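Chapter 5

The Funeral Home and the Family: First Contact and Arrangements

Learning Objectives

After studying this chapter, the student should be able to:
Describe the duties of the funeral director from the first call to the close of the arrangement conference.
Identify the persons who may authorize disposition, and the order in which they are usually consulted.
Distinguish between information needed for the death certificate and information gathered for a published notice.
Explain how a preneed file is opened, updated and carried into effect.

Key Terms

Arrangement conference
Authorizing agent
Disposition
First call
Immediate need
Informant
Preneed file
Removal

Opening Case

The telephone at a funeral home in Gundport rings at 2 in the morning. The caller, Clem Lowther, states that his mother has died at home under hospice care and that a nurse is present. He does not know what he is expected to do next. He has one sister, who lives in Doolan and has not yet been told. He believes that his mother "signed something" with a funeral home several years earlier, but he is not certain which one.

The director on duty records the name of the deceased, the address, the name of the nurse and a number at which Mr. Lowther can be reached. She asks whether the family would like the removal to take place at once or would prefer some time. Mr. Lowther asks for an hour. The director agrees, tells him who will come to the house, and says that no decision about services needs to be made that night.

The Lowther family will be followed throughout this chapter. Students should note at each stage what the director knows, what she has yet to learn, and who is entitled to decide.

5.1 The First Call

The first call is the notice by which a funeral home learns that a death has occurred and that its services are wanted. It may come from a relative, a nurse, a hospital, a care facility or a public official. The person placing the call is often not the person who will later sign the authorizations, and the director should not assume otherwise.

A first call sheet is completed for every death, including those in which the family later selects another firm. At a minimum the sheet records the full name of the deceased, the place of death, the time of the call, the name and relationship of the caller, the next of kin if known, and the name of the physician or other person expected to certify the cause of death. Where the death was sudden or unattended, the director must determine whether the coroner or medical examiner has been notified and has released the body. Removal may not proceed until that release has been given.

Tone matters as much as accuracy. Callers at this stage are frequently tired and may repeat themselves or give dates in error. Questions should be short and should be asked one at a time. Details of price, merchandise and ceremony are ordinarily left for the arrangement conference unless the caller raises them. A caller who does ask about price is entitled to a direct answer.

5.2 Authority to Make Arrangements

Each state sets out in law the persons who may direct the disposition of human remains. The order differs from state to state, but many statutes begin with an agent named in writing by the deceased, followed by the surviving spouse, the adult children, the parents and the adult siblings. Where several persons stand in the same class, as the two Lowther children do, the statute may require the consent of all, of a majority, or of those who can be reached after reasonable effort. The director must know the local rule and must record how it was satisfied.

Disagreement among relatives of equal standing is not for the funeral home to settle. The director may offer a private room, explain the choices available and allow time. If the disagreement continues, disposition is delayed until the parties agree or a court directs otherwise.
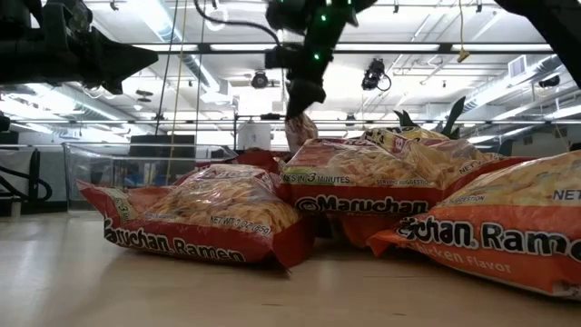 Reading time for Sections 5.3 and 5.4: 13 minutes

5.3 The Preneed File

A preneed file contains the wishes of a person who has planned in advance, together with any contract and record of payment. Mrs. Lowther's file was found on Monday morning under number 1062 at the Evenano branch of the same firm. It held a signed statement of preference for burial beside her husband, the names of two hymns, and a draft obituary in her own handwriting. It did not hold a designation of agent.

A statement of preference and a designation of agent are separate documents. The first records what the person wanted. The second names who may act. Whether a statement of preference binds the survivors is a question of state law, and students should consult the tables in the appendix before attempting the review exercises.

5.4 Facts for the Record and Facts for the Notice

The death certificate calls for certain facts: legal name, date and place of birth, parents' names, marital status, usual occupation and so forth. The person who supplies them is called the informant. Errors can delay burial permits, insurance claims and the transfer of property, and correction after filing is often slow.

The published notice serves another purpose and follows other customs. Families may wish to include a nickname, a childhood home in Skestano, a parish, or the name of a longtime companion who has no legal standing. The director should keep the two sets of notes on separate forms.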